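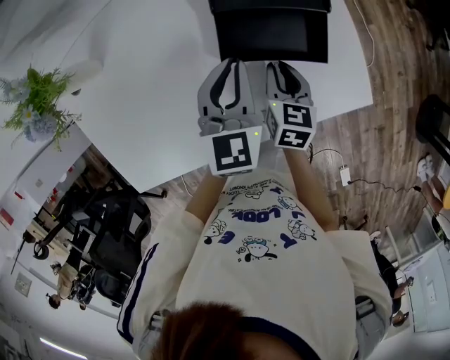
Demos by hand-held gripper: does the robot ever catch up?
Posted Thursday, September 19, 2019 by costus_fan
Print this | E-mail this

We've been collecting demonstrations with hand-held grippers, a marker cube on each, and training on those alone. 201 demos in, the arm reaches the cup and then thinks about its life. The Cikden write-up got there with fewer. What are we doing wrong?

marchetti_bench
Probably the delay. Your hands have none and your arm has plenty. We shifted the actions by 40 ms at training time and went from 2 successes in a day to a dull afternoon of them. Also throw out any demo where the marker tracking drops. It hurts, do it anyway.

pleltuldale
more data. we have 1661

costus_fan
Thanks both. Trying the delay first, as it's cheaper than my wrists.

Related
Marker cubes: what size prints cleanly?
Costus arm stalls above the table
Anyone kept their March calibration?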